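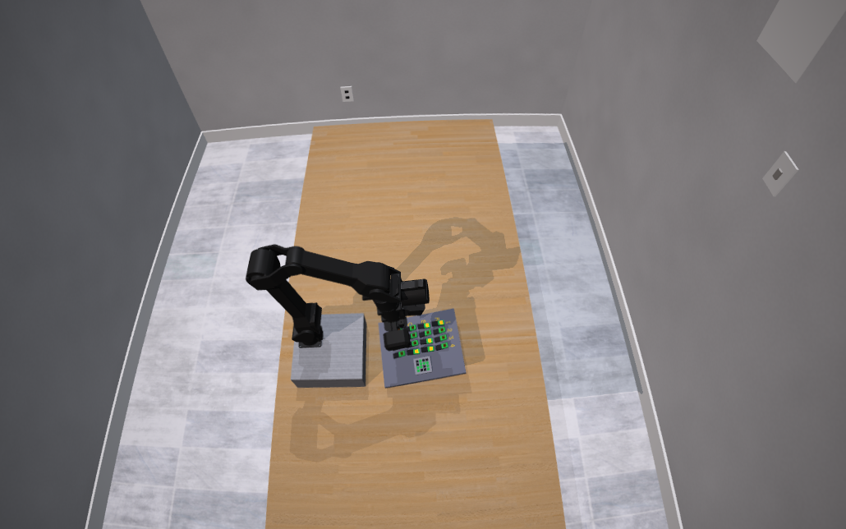
タイル床の目地に関する指針を改定　ドレーネムブリッジ市、新築の公共施設から適用へ

ドレーネムブリッジ（Drernembridge）市の建築局は6月16日、公共施設の屋内床に用いる大判タイルの施工指針を改定したと発表した。伸縮目地の配置、下地の含水率の確認手順、異種床材との取り合い部の処理が主な改定点となる。適用対象は市が発注する新築および全面改修の工事で、既存の床に遡っての是正は求めない。

改定の基礎となったのは、同局が市内の公共施設で実施した床の状態調査である。調査対象は図書館、庁舎、診療所、学校の廊下など196か所で、目視と打音により浮き、ひび割れ、目地の欠損を記録した。確認された不具合は246件だった。1か所で複数の不具合が記録された例を含む。構造体の損傷に起因すると判断されたものはなく、仕上げ層と接着層の範囲にとどまるとしている。

不具合の位置には偏りがみられた。最も多かったのは壁際で、次いでタイルと木質系床材の境界部が続いた。部屋の中央部での発生は比較的少ない。壁際では、本来は空隙または弾性材とすべき周縁部にセメント系の目地材が充填され、タイルの膨張を逃がせなくなっていた箇所が目立つ。境界部では、湿度の変化による木材の伸縮がタイルの端部に直接伝わり、角の欠けや目地材の剝離を生じていた。

調査を担当したナイマ・ベンムッサ（Naima Benmoussa）技師は「大判化により目地の本数が減り、1本当たりの負担が増えている。従来の小型タイルを前提とした目地割りを引き継いだ設計では、動きを吸収する部分が足りない」と説明する。目地幅を細くする意匠上の傾向も影響しているとみられるが、今回の調査では目地幅と不具合件数の間に明確な相関は確認できなかった。同局は、目地幅の測定位置が施設ごとに統一されていなかった点を理由の一つに挙げている。

改定指針では、床の周縁部に連続した伸縮目地を設けることを原則とし、セメント系材料による充填を禁じた。柱の根元、建具枠の下部、床点検口の周囲も周縁部と同じ扱いとする。室内に伸縮目地を設ける場合は、下地コンクリートの目地と位置を一致させる。やむを得ず位置がずれる場合には、絶縁層の仕様と範囲を施工図に明示し、着工前に承認を受けなければならない。
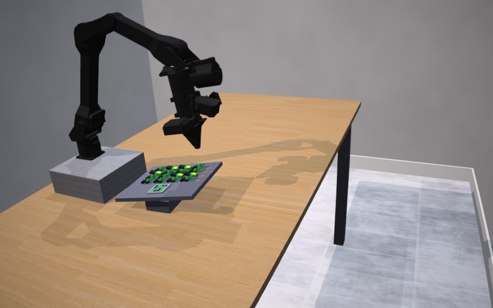 淡色のタイル床と灰色の壁で構成した室内（CG）

日照を受ける床についての規定も新設された。大きな開口部に面した室では、日の当たる部分と影になる部分で表面温度に差が生じ、同じ室内でもタイルの伸びが一様にならない。指針は、設計段階で日射の範囲を図示し、その範囲を踏まえて伸縮目地の間隔を定めるよう求めている。床暖房を併用する場合は、加熱区画の境界にも目地を設ける。試運転は目地材の養生が終了してから行い、昇温の経過を記録に残す。

異種床材との取り合いでは、タイルと木質系床材を目地材だけで突き付けて納める方法を認めないこととした。見切り材を用い、木質側に動きしろを確保する。見切り材は下地に固定し、両側の床材のいずれか一方だけに接着する納まりは避ける。段差が生じる場合の処理は、市の歩行安全基準に従う。

下地の含水率は、施工の直前に同一室内の4か所以上で測定する。測定点には外壁に近い位置と室の中央付近を含めるものとし、1点でも規定値を超えた場合は乾燥期間を延長して再測定する。平均値による判定は認めない。これまでは測定点の数に定めがなく、施工者の判断に委ねられていた。測定器の校正記録の提出も新たに必要となる。

記録の書式には、同局が試行してきた床管理台帳「ガルタンス（Galtance）」の様式を採用する。タイルの品番と製造ロット、接着剤の種類、目地の位置、含水率の測定結果を室ごとに登録し、引き渡し後の点検結果も同じ台帳に追記する。補修の際に同一ロットのタイルを確保できないことが多いため、予備材の保管場所も記載項目に加えた。大理石調のタイルは製造ロットによって濃淡や模様の出方が異なり、部分的な張り替えでは補修箇所が目立ちやすい。

施工業者からは工期への影響を懸念する声が出ている。タイル工事を手掛けるブラルトネス（Braltness）社のフロリン・ガブリラ（Florin Gavrilă）工事部長は、周縁部の処理については既に同等の仕様で施工しているとした上で、「含水率の再測定が冬季の工事に重なると、後続の建具工事まで日程がずれる。発注時の工期設定に反映してほしい」と述べた。同局は、乾燥期間の延長に伴う工期の変更は協議の対象になるとしている。

費用面では、見切り材と弾性目地材の追加により床工事の単価が上がる見込みだが、市は増加額の試算を公表していない。弾性目地材は経年で硬化するため、点検と打ち替えの費用も維持管理費に計上する必要がある。打ち替えの周期は、使用材料の製造者が示す耐用期間と点検結果に基づいて施設ごとに定める。

新指針の最初の適用例は、設計が進められているファルーク（Farouk）地区の複合施設となる。1階の通路とホールに大判タイル、閲覧室に木質系床材を用いる計画で、両者の境界部は改定後の標準詳細図によって納める。設計を担当するアニエラ・ザバツカ（Aniela Zawadzka）氏によると、ホールの目地割りは日射範囲の検討を受けて見直しの途中にあり、タイルの寸法も変更する可能性がある。

同局は引き渡しから2年間、この施設の床を継続して点検し、目地材の硬化と境界部の変位を測定する。結果は次回の指針見直しの資料とする。屋外の床および浴室など常時水がかかる床は今回の改定の対象外で、従来の基準が引き続き適用される。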